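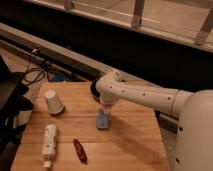
Fig. 7.1 Cream-white robot arm, light blue object in the gripper.

Course Readers > Reading Popular Fiction > Unit 3 > Chapter 7
Print this page | E-mail this page

Chapter 7
Maps, Glossaries and Other Front Matter in Fantasy Series

Before you read

Get a fantasy novel off the shelf. Any one, as long as it has a map. Look at the map for a minute, close the book, and draw what you remember. Keep the sketch - you need it for Exercise 7.4.

Terms to know by the end: front matter, back matter, endpaper, gazetteer, dramatis personae, retcon, paratext. Paratext was in Chapter 2. If it's gone fuzzy, go back, it's a short section.

7.1 Why start with the map

Most readers skip it. Then they come back to it on page 60 or so, when somebody rides north for three days and they want to know what's up there. So the map gets read in pieces, out of order, with a thumb holding the place in the story. Keep that in mind through the whole chapter. We are talking about pages that get used, more like a phone book than a poem.

The main case is the Kutent books by Amparo Manzano. Five novels and a story collection. You don't have to have read them. Short version for people who haven't: a salt-trading country, Kutent, with one big river and one big city, Clostard. The queen is missing when book one opens. Her bell-founder takes over the palace keys and more or less runs the place. Everything else grows out of that.

First edition of book one: 378 pages, one map, no glossary. The map is a single page and pretty bare. River, coast, Clostard, six towns, a mountain range with no name. A lot of white space in the east.

By book five the reader gets a two-page map, a city plan, a family tree, a cast list and a glossary. Same country. Same river, even, although it has moved (see 7.3). The question for this chapter is what happened in between, and who asked for it.

7.2 Three jobs front matter does

Orientation first. Where are we, who is related to who. A cast list at the front of a long book is a kindness, specially if book four came out years after book three.

Second, promise. A name on a map that never comes up in the story is a kind of IOU. On Manzano's first map there is a small island marked Strazds, way off the coast. Nothing in book one happens there. Nobody mentions it. Readers took it as a promise anyway and fan stories set on Strazds were being passed around well before book three finally sent a ship. Some of the fan versions had the island as a prison, some a monastery. Manzano made it a lighthouse station with a goat problem. Not everyone was happy.

Third, authority. A glossary says the word has one meaning and here it is. That settles arguments. It also closes doors. More on that in 7.6, where we look at fan glossaries that were written before the official one, and disagree with it.

The three jobs overlap. A family tree orients you, but it can also give away a marriage the plot hasn't gotten to yet. Book four does this. Look at the second row of the tree, left side, if you have a copy and don't mind knowing.

7.3 The river that moved

In book one the river Ammet passes Clostard on the west. In book three, on the east. Small redrawing mistake? Or on purpose? Readers picked a side early and stayed there.

What the texts give us:

- Book one, chapter 4: the bell-founder watches the sun set over the water from the palace wall. So, west.
- Book two: river mentioned often, no directions at all.
- Book three, map: east bank of the city shown as docks.
- Book three, chapter 11: an old ferryman says the river "got tired of its bed." One line. Never picked up again.

That ferryman line is a retcon, or looks like one. A retcon changes what earlier parts of a story are taken to mean, without rewritting them. Notice how small it is. Seven words or less can carry it if readers are willing.

The fan atlas kept by the Clillunville reading circle handles this a third way: two rivers, an old bed and a new one, the old one drawn as a dotted line. The atlas has 1,064 place entries. The official gazetteer has 300. We'll use both, and you should say which one you are citing every time.

7.4 What to do while you read

Mark each time you turn back to a map or list. Page number, what you wanted, did you find it. Pencil is fine. Do it for at least 30 pages in a row, skipping around ruins the record.

Then compare with your sketch from the start of the chapter. Which names stayed with you? Were they ones the story had used yet?

Students who read on a screen - write down how you got to the map. Link, search, scrolling back, or gave up. Gave up counts.

Reading for this section: Kutent book one, chapters 1 to 4, plus the map. Book three, chapter 11 only. The handout with both gazetteers is in the back of the reader, after the index.

7.5 The cast list as a spoiler

Start with the dead. Some cast lists put a mark next to characters who have died before the book begins. Book four's list has the mark beside a man last seen alive at the end of book three, eating soup.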